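Point d'avancement Mimska - collecte de démonstrations, tâche « meuble à chaussures »
À l'attention de Piyumi Ekanayake, mardi 13 juin

Bonjour Piyumi,

Bonne nouvelle d'abord : on a dépassé l'objectif ! On visait 1 000 démonstrations exploitables depuis mars et on en est à 2 642, toutes relues par Hammad (il en rêve la nuit, je crois). Le gros du travail porte maintenant sur les chaussons, parce que c'est mou, ça glisse et il y a mille façons de les attraper.

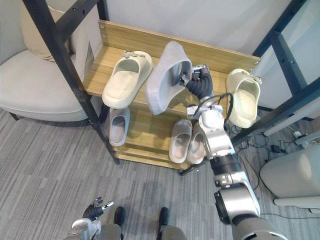

Prise d'un chausson gris clair par l'ouverture, main droite, étagère du haut.

La prise par l'ouverture, c'est celle que je préfère, mais elle demande de la patience à l'opérateur - il faut incliner le poignet assez tôt, sinon on pousse le chausson vers le fond. On a donc ajouté une consigne dans le guide Nedard, et les nouveaux s'y mettent plus vite.

Côté données, on a écarté 18 séquences pour des soucis de synchronisation entre la vue de tête et les articulations. Hammad a corrigé le script et je surveille ça de près.
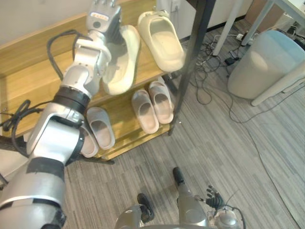 Pour la suite, j'aimerais varier davantage les positions de départ et mélanger les modèles, car le premier entraînement chez Satti montre que la politique s'en sort bien sur ce qu'elle connaît et beaucoup moins dès qu'on décale une paire. Il me faudrait aussi deux semaines de plus sur le site de Skellport - on en reparle quand tu veux, je suis joignable tous les matins.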